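**Slotted plate rocks on a wood table, how to level without drilling**

I have an aluminum slotted plate from Seltton, 14 mm thick, that I use as a work surface at home. It sits directly on a wooden table and rocks slightly on one diagonal. With a straightedge across the slots I get a gap near one corner. The table can't be drilled. Is the plate bent, or is it the table?
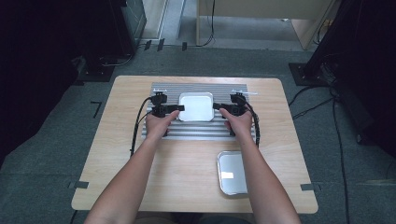 ### Remigiusz Baran

Find out which part is off before you shim anything. Turn the plate 90 degrees and try again. If the rock stays with the same corners of the plate, the plate is twisted. If it stays with the same spots on the table, the wood has moved, and it may move again with the seasons - mine was fine in July and off by winter.

For a twisted plate, put three feet under it, two at one end and one in the middle of the other. Three points can't rock. Keep heavy loads inside the triangle. Thin cork under each foot protects the wood. Extrusion isn't ground flat, so a small gap under a straightedge is normal.

### Purnby974

mine did this too. put a rubber mat under it, fixed

### Antoniuk

The mat works for light jobs, but it compresses and you lose level when you lean on one side. I would use the three feet. To fine-tune the height, wet-sand the bottom of the tall foot with 2000 grit on glass, checking often. Slow, but you won't overshoot.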